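Where the Forks Go: Cutlery and Drying Habits in a Shared Kitchen
Final report, Household Systems Project, Farnex Hall group

1. Why we did this

Our group wanted to study something grand, such as water use. Our group also lives in Farnex Hall, where 40 residents share one kitchen and the biggest daily argument is over who left a fork on the counter. We settled for the fork.

The question was simple enough. When people wash a plate, a mug and some cutlery, which pieces make it into the dish rack and which get put down next to it?

2. What we did

For three weeks in November we checked the kitchen after breakfast and again at 9 p.m. We wrote down every washed item we found outside the rack. Two of us also tried both of the hall's racks at home, a shallow wire one and a taller one with a tray, to see how they handled small things. The survey form was built in Gamia, which ate the first day of entries. Those are not included.

3. Results

We logged 243 stray items. Of these, 81 were forks and 57 were spoons. Plates hardly ever strayed. Knives did badly too, but we stopped trusting our knife count after we found out one resident keeps hers in her room.

When we asked people why, the usual answer was that cutlery falls through the rack or tips over in it. A few said they meant to come back. We have no data on anyone coming back.

The taller rack kept plates upright nicely and did little for anything thinner than a mug handle. Forks ended up flat on the table beside it, usually with a spoon for company.

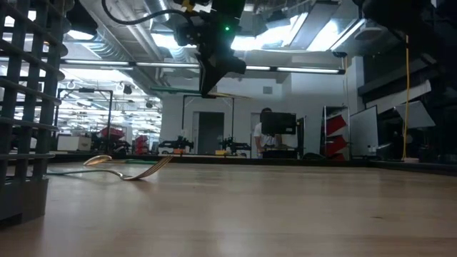 Figure 1. Spoon and fork on the tabletop, dark gray rack at left.

4. What we would change

A cutlery cup clipped to the side of the rack would probably fix most of this. We tried a jam jar for the last four days and strays dropped, though half the hall had gone home by then. Next time we would start the jar earlier and agree beforehand on whether a teaspoon is a spoon. That discussion took most of one Monday.

Last updated: November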